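Sturneo publishes first household chores report: tidying in simulation is close, the kitchen is further off

Home » News » Press releases

20 May 2024

For immediate release

Sturneo has today published the results of its first Household Chores Review, a study of how well present-day robot systems carry out the ordinary work of a home or a small shop. The review finds that machines can now be relied upon for a small number of narrow table-top jobs under controlled conditions, and that most of the chores people would like to hand over remain out of reach.

The review covered 26 chores, chosen after interviews with householders and shop staff in the towns of Serra and Sirska. They range from clearing a table and putting groceries away to folding towels, facing up shelves and wiping down a counter. Each chore was written out as a short instruction in everyday language, such as "put the trophy on the mat" or "move the cup away from the edge", and given to the control software without further help from an operator.

Of the 26 chores, 14 were attempted in simulation only. The remainder were attempted both in simulation and on a two-armed test bench at the company's Serra workshop. In total, the review team recorded 721 attempts.

"We are asked every week when a robot will be able to do the washing-up, and our industry has not always given a careful answer," said Nisreen Sabbagh, Director of Research at Sturneo. "The purpose of this review is to set down what was tried, what was achieved and what was not, in terms that a person who has never worked in robotics can read and judge."

The simulated part of the work was carried out in Stuma, the company's software environment for household tasks. Stuma places everyday objects on a table in a furnished room and asks the system to pick out the right one and move it to a stated place. The objects differ in shape, finish and height, and the layout is changed between attempts so that the software cannot depend on finding a thing where it stood before.
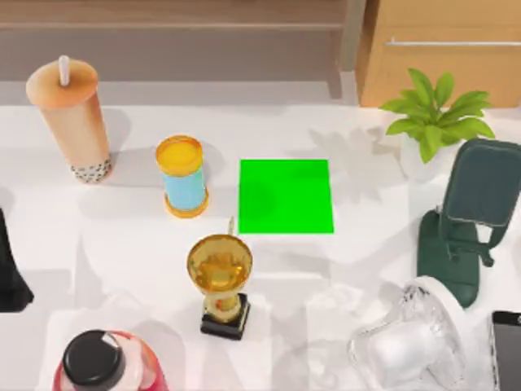
Results were strongest where the object was rigid, stood upright and had clear space on at least two sides. Jobs of this kind were completed often enough that the review team has classed them as "ready for supervised use". The class contains four chores, all of them variations on moving one item from one part of a table to another.

Results were weaker in three areas. Clear glass and shiny surfaces continued to cause errors in judging distance, and the system at times closed its fingers short of the object. Soft items, including bags and cloths, changed shape when lifted and were frequently dropped or set down in the wrong place. Crowded tables also led to failures, most commonly when an arm knocked a neighbouring object on its way to the one it had been told to fetch.

The review also reports a marked gap between simulation and the bench. Several chores that were completed dependably in Stuma were completed only now and then with real objects. The report attributes part of this gap to friction and weight, which are simplified in the software, and part to lighting. It recommends that no supplier, Sturneo included, should quote simulated results to customers without giving bench results for the same task.

Speed remains a concern. A person clearing a small table in the Serra workshop needed 22 seconds. No system in the review matched that time, and on the bench the same job was regularly stopped by the supervising engineer before it was finished.

"For a shop manager the question is a simple one: does it save my staff any time?" said Valentin Dobre, Head of Trials at Sturneo. "At present, for nearly all of the jobs on our list, it does not. A member of staff has to stand by, and that person could have done the work. We would sooner say so now than have a customer find it out after a machine has been delivered."

The company does not intend to offer a household product on the basis of these findings. It will continue development of Stuma and will extend the bench programme to include drawers, cupboard doors and wet surfaces, none of which formed part of the present review. A second round of attempts is planned for next March, using the same written instructions so that the two sets of results may be compared directly.

The full report, including the list of chores, the wording of every instruction and the outcome of each attempt, is available on request from the Sturneo press office. Teachers and researchers may also apply for access to the simulated layouts for non-commercial use.

About Sturneo

Sturneo develops and tests software for robots intended for use in homes, shops and small workplaces. Its workshop is in Serra, with a second office in Sirska.

Media enquiries

Sturneo Press Office, Serra
Interviews with Nisreen Sabbagh and Valentin Dobre can be arranged through the press office.

ENDS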